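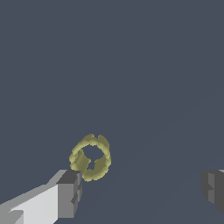
10/11/24 – sourdough starter and flour trials, bench 3

Finally a batch worth writing up! The Predholm rye went into the starter at the morning feed and by lunch it had climbed past the rubber band and was pushing at the lid. I have been nursing this culture since June and it has never moved like that. Solange came over to smell it (she smells everything before she looks at it) and said green apple, a bit of yogurt, no nail polish. I agree on the apple. I get something closer to buttermilk than yogurt, but we can argue about that over the next jar.

Feed was one part starter, two parts water, two parts flour by weight, same as last time. Only the flour changed. Old jar stayed on the Lemaire white as the control and did its usual thing: slow, domed top, decent bubbles along the glass, a bit sleepy. I left both on the shelf by the window and not in the proofing box, so next time I want them both in the box to rule out the sun.

Dough for the test loaves:

Lemaire white, 400 g
Predholm rye, 100 g
water, 360 g
starter, 100 g
salt, 10 g

Mixed by hand, rested 40 minutes before the salt went in. It felt tight at first and then went lovely and slack after the second fold, so I stopped at 3 folds and didn't do the fourth. I think we have been overworking this one. The gluten window was thin and even, with little rye specks all through it, really pretty held up to the lamp. Apolline thinks the fourth fold is what gives her loaves their height, and hers are taller than mine, so I'm not throwing the idea out. We'll split the next dough and each fold our own half.

Shaped two rounds and one long loaf. The long one stuck to the cloth along one side because I was stingy with the rice flour. My fault, easy fix.

Bake: 236 °C with the lid on for the first part, then lid off and down a notch until the crust looked right to me. I know, I know, "looked right" isn't a number. I was on the phone with the mill at Plindura when the timer went and didn't write down the minute. The oven probe read 15 degrees under the dial when I checked it before loading, so 236 is the probe figure and not what the knob said. Please, everyone, write down the probe figure! Half the old pages in this book are dial readings and there's no way to compare them with anything now.

Results. Round one opened beautifully along the cut and has a proper ear. Round two spread more than I'd like, I cut it too deep. The long loaf tore on the side that had stuck, but the crumb inside is the best of the lot – open, shiny, slightly gray from the rye, and it springs back when you press it. Flavor is sharper than the all-white loaf and hangs around longer. With salted butter it's ridiculous. I ate the heel standing up and then another slice that was meant to go in the freezer bag for the toast test.

One thing I can't explain is the crust on round one, which blistered all over the top and hardly at all on the sides. Solange Lecomte says cold dough, Apolline Picard says steam, and they were both very sure. I'd love to try one round straight from the fridge against one left out on the bench, same lid, same shelf.

Also tried the Lelonex scraper on the rye dough. Bends nicely around the bowl, cleans up fast, the edge is already nicked. Keep the old metal one for dividing.

To do:

– both jars in the proofing box, Predholm and Lemaire side by side
– rye up to 150 g in one dough, water up a little to match
– split dough, three folds against four
– more rice flour on the cloths!!
– ask Plindura for the small sack of their spelt
– toast test from the freezer bag, whatever is left in it

Starter fed again before I left, lid loose, rubber band at the level of the paste.

4 comments
2 shares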